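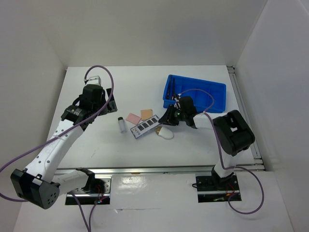 Position open: Records and Reading Room Assistant, Ullden Local History Library

The Ullden Local History Library is looking for a part-time assistant to work in the reading room and help with the cataloging of the Genddale papers. The job is 24 hours a week, Tuesday through Thursday, with one Saturday morning a month. It is a permanent position after a trial period of 3 months.

The Genddale papers came to us from the old Genddale mill office. They fill 271 boxes and include wage books, letters, maps, insurance policies and a large number of photographs, many of them without names or dates. The first part of the collection has been listed. The rest has only a rough box list made when the mill closed, and that list is often wrong.

What you will do

Staff the reading room desk on the days you work. Sign readers in, bring up boxes, and put them back at closing.

Answer letters and phone calls from people looking for family members who worked at the mill.

Sort and list the papers one box at a time and type the entries into the catalog. We use a program called Rereo, and we will teach you how to use it.

Move papers into acid-free folders and take out rusted staples and pins.

Make copies for readers and keep the copy log up to date.

What we are looking for

You should be able to read older handwriting or be willing to learn. Most of the letters are in English, but the early wage books have notes in German, so some reading knowledge of German would help. Accurate typing matters more than fast typing.

A degree in history or library science is welcome but not required. Our last assistant came to us from a county clerk's office and did very well. Experience dealing with the public is important. Some of our readers have never used an archive before and need help getting started.

You will need to lift boxes weighing up to 35 pounds and use a step stool. The stacks are in the basement, and there is no elevator. The basement is kept cool all year, so bring a sweater.

Pay and hours

Pay is by the hour on the town scale, grade 3, depending on experience. Paid vacation and sick leave are figured according to hours worked. Parking is free behind the building. The library is closed on town holidays and for the first week of September, when we do the yearly shelf check.

How to apply

Send a letter and a resume to Getachew Abdella, Head of Collections, at the library. Please give the names of 2 people we can call, at least one of whom has supervised your work. In your letter, tell us which days you could start and whether Saturday mornings are a problem for you. Applications must reach us by 15 Dec 1999. We do not accept applications by fax.

Interviews will be held in the reading room and will include a short exercise in listing a folder of letters. Allow an hour and a half. Everyone who applies will get an answer by mail.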